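About us

Oyelaran Laundry & Fold. Small shop, second floor, above the Puron bakery. Ring twice, the bell sticks.

We started in June with one washer and a lot of borrowed hangers. Now there's 4 of us and a proper folding table. Silviu Preda runs the floor, does most of the knits himself and will not let anyone else near wool. Fair enough.

What we do: wash, dry, fold, put away. Pickup from your door or we come to you and sort the closet right there on the bed. Home visits are most of our work these days. Sweaters, socks, sheets, the chair pile. Bring it all. Flat rate per bag, no weighing, no suprises.

How we fold a knit: lay it flat, face up, sleeves out. Smooth the shoulders. Sleeves in, then sides, then up from the hem. No hangers for heavy knits, ever, they grow.

Dark knits, at a home visit.

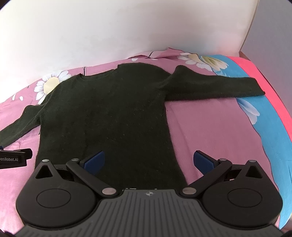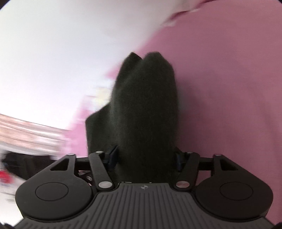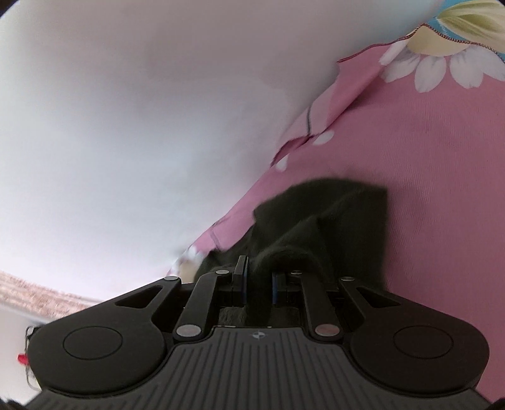
Lint is extra work but we don't charge for it. Darks get done seperate from towels, always. If something's pilling tell us and we'll go over it with the comb. Buttons too, if you saved the button.

Storage bags come from Drumis, zip top, 21 to a box, you can buy singles at the counter. Over 300 households on the list now, so book early for winter change-over. Tuesday mornings fill up first.

Not sure what you need? Call, or just come up. Gamesa Street, number 511. Cash or card. Closed for lunch.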